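May, 6:40 a.m.

Barometer steady overnight. Wind light from the southwest, not enough to move the vane on the shed. Went down to the well before coffee and took the static level: 5.37 m below the casing rim. Same as the last two readings, so I am calling the spring recharge finished and will use that figure as the baseline for the season.

Pump work today. The Draltix unit has been short cycling since the thaw. Yesterday evening the pressure gauge went from cut-in to cut-out in 54 seconds with the kitchen tap half open, and the tank should be giving me several minutes at that draw. Symptoms point at the air charge. Shut off the breaker, closed the house valve, drained the tank to zero at the boiler drain and put a tire gauge on the air valve. It read 12 psi. It should sit 2 psi below cut-in, and cut-in is set at 30, so it needed 28.

Pumped it up with the bicycle pump. Slow, but the compressor is still at Kauko Heinonen's place and I did not feel like driving over before eight. Brushed soapy water on the valve core and got one bubble every few seconds. Replaced the core with one from the trailer tire kit. No bubbles after that. Rapped the side of the tank with a wrench handle to check for a waterlogged bladder and the sound was hollow from top to bottom, which is what I wanted.

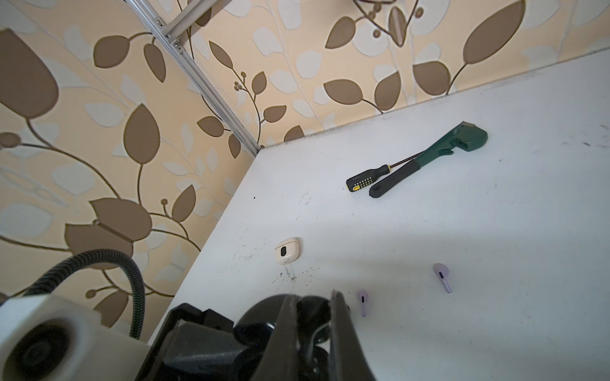
Refilled the tank with the tap open to purge air. Sputtered brown for a minute, then clear. Cycle time at the same half-open tap is now long enough that I got bored and stopped timing it. Gauge moves smoothly and doesn't bounce at cut-out. I tapped the pressure switch contacts with a dry stick while the breaker was off and they are pitted on one side. Usable through summer. Wrote the part number on the inside of the switch cover so I don't have to take it apart again to order one.

Changed the sediment filter as well. The old one was rust colored on the outer third and white at the core, so the 5 micron rating is doing its job and I can probably leave the next one in longer. Gasket got a smear of silicone grease. Housing hand tight plus a quarter turn. Last year I overtightened it and split the housing, and I still have the receipt for the new one in this book.

Joonas Ikonen called at noon about the water test. The lab at Sukent has the sample and will report iron, manganese, hardness and coliform. He thinks the iron will be high again and wants me to look at an aeration setup. I told him I would wait for the number. The staining in the toilet tank is no worse than it was in the fall, and the taste has not changed. If the iron is under 0.3 I do nothing. If it is over that but under 1, a bigger softener is cheaper than aeration and there is room for it next to the heater.

He also asked if he could borrow the level tape for his own well. Said yes, but the first meter is worn and hard to read, so he should mark the wet line with chalk and measure back from the two-meter mark.

Afternoon: regraded the soil at the wellhead. It had settled on the north side and rain was pooling against the casing. Four barrows of clay from the pile, tamped in thin layers, sloping away on all sides. Cap bolts were loose by hand. Tightened them and checked the vent screen, which was intact, with one dead spider in it.

9:15 p.m. Static level again after the day's use: 5.41 m. Recovery looks normal. Pressure holding at 46 with everything shut, same as at supper, so no leak past the check valve. Will read it once more in the morning before anyone runs a tap.

To get: pressure switch, two spare valve cores, Teflon tape, compressor back from Kauko.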